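Zirley launcher review: four months on my everyday phone

I have a soft spot for launchers. I know most people never change the home screen their phone came with, and that's fine, my sister has had the same clock widget in the same corner for as long as I can remember and she is a happy woman. But I like to fiddle, and when the launcher I'd used for years stopped getting updates I went shopping for a new one (again!) and ended up with Zirley, made by a small outfit called Tutavent. I've had it on my Skunitz phone since spring, every day, for work and for play, and I think I finally know it well enough to write it up.

The setup is lovely. You install it, you pick it as your home app, and it asks whether you'd like to copy your old layout over. Mine came across with every folder where I left it, and only the weather widget had to be put back by hand. I have far too many apps, 353 of them at last check, and the drawer still opens right away and scrolls without a hiccup. There's a fast scroll strip down the side, and if you press and hold a letter you get only the apps under that letter, so I've stopped using search for anything I can half remember the name of.

Gestures are where I've spent the most time, and where I've changed my mind the most. You can set up to nine of them on the home screen, swipes and taps and a little two-finger twist that I adored for a week and then turned off after it kept opening the camera in my pocket. Swipe down for notifications, double tap to lock, swipe up on a folder to open its first app. That last one is so good that I now try it on other people's phones and feel let down.
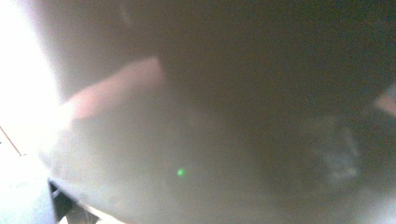
Ylva Holmgren: I went back to Björklund after a month with Zirley. The gestures are great but I kept losing the double tap whenever battery saver kicked in, and I never found a setting that fixed it. Did you see that too?

I did, Ylva, and it drove me up the wall for a while. On my phone the cure was to go into the system's battery page, find Zirley and let it run without limits. I haven't noticed any extra drain since then, and the double tap has behaved itself. Whether that works on your phone I can't promise, as every maker hides that page somewhere different and some of them seem to undo your choice after an update. And Björklund is a fine launcher, I should say! It's calmer and plainer, and if all you want is a tidy grid you may well like it better. I just missed the folders.

The folders deserve their own bit. You can give each one a cover, so it looks like a single app until you swipe it, or you can leave it as a stack of tiny icons, or you can have it open as a full page. I use covers for the things I open all day and full pages for games and travel stuff. You can also hide a folder completely, and it will then show up only when you pinch the home screen and put in your PIN. My one gripe is that folder names get cut short after 16 characters, and I am apparently a person who names folders in whole sentences.

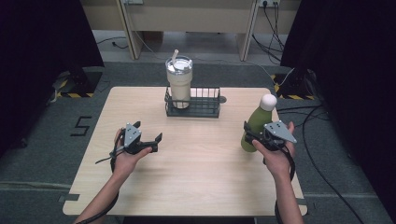

Theming in Zirley is mostly automatic, and mostly very good. It looks at your wallpaper, picks a main color and a second one, and uses them for the drawer, the search bar and any icons that allow it. Busy wallpapers confuse it, and I had a photo of a flower bed that turned my whole drawer the color of canned salmon. It does far better with something quiet. A pale wood surface with faint grain lines, like the square tabletop in the picture, is the sort of background I'd point a new user to, as it's plain enough for dark labels to stay readable and still a bit warmer than flat gray. You can also overrule the color it picks, though the slider for that is tucked away under Advanced, and I only found it by poking at everything.

Icon packs work as they do in any other launcher, with one nice extra: you can mix packs, and Zirley will fill in from your second choice whatever the first one is missing. I've got a hand-drawn set on top and a plain round set underneath, and it all hangs together better than you'd expect.
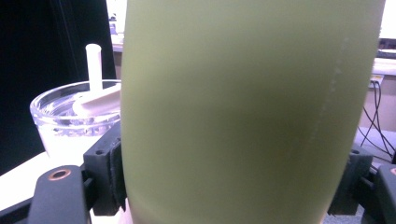

Does Zirley show notification dots on folders as well as on single apps?

It shows them on both, and you can choose between a dot and a number in the settings. I went with dots after my mail folder proudly announced 2434 unread messages, a thing I had no wish to see before breakfast.

Search is the weak spot. It finds apps and contacts quickly, but it won't look inside settings, and I do miss being able to type "hotspot" and land on the right page. The web results are off by default, thank goodness. Tutavent's notes for September mention settings search as something they're working on, so I'm keeping my fingers crossed.

Backups are made to a single file that you can save wherever you like. I've restored mine twice, once on purpose, and both times everything came back except the wallpaper.

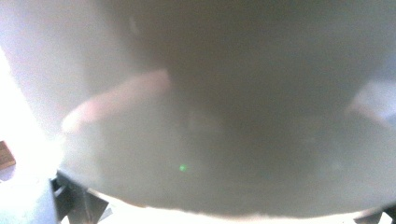 Can I use the free version for good, or does it run out?

The free version doesn't run out. It leaves out hidden folders, mixed icon packs and all but the most basic gestures, but the drawer, the color theming and the backups are all there. I used it that way for a couple of weeks before I paid for the upgrade, and that's how I'd suggest you try it too.

I'm keeping Zirley on my phone. If Tutavent sorts out search and gives me a few more letters for my folder names I'll be thrilled, and if you do try it, turn that two-finger twist off before you put the phone in your pocket.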